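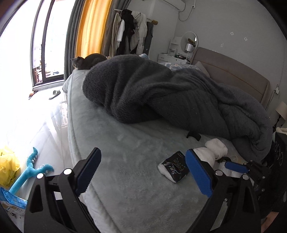 November 12, 2022

Choir again, in the church hall at Plutness, where the heating comes on at the end of rehearsal to see us off. We are 20 voices on paper and two tenors in practice. Sieglinde Vogler wants the Engelhardt piece ready for Advent. I have sung it three times now and still couldn't hum you the tune - I'm not sure there is one.

Torben Stüber came in a bar early on every page and looked round at the rest of us as if we'd let him down. Sieglinde said "lovely" in the voice she uses for the word "no". Then a long talk about folders. Black or navy? Navy won, so I shall have to buy one.

Bus home took 35 minutes by way of Sorden, sat behind a man eating an egg.
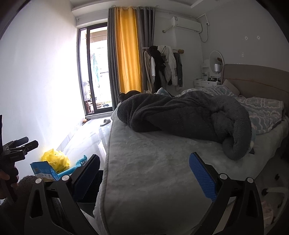
The cat, keeping well back behind the dark blanket.

Tried the alto line in the bath to see if it was any easier. It was worse. Must ring Jillton in the morning about the piano, and find out what they want for moving it.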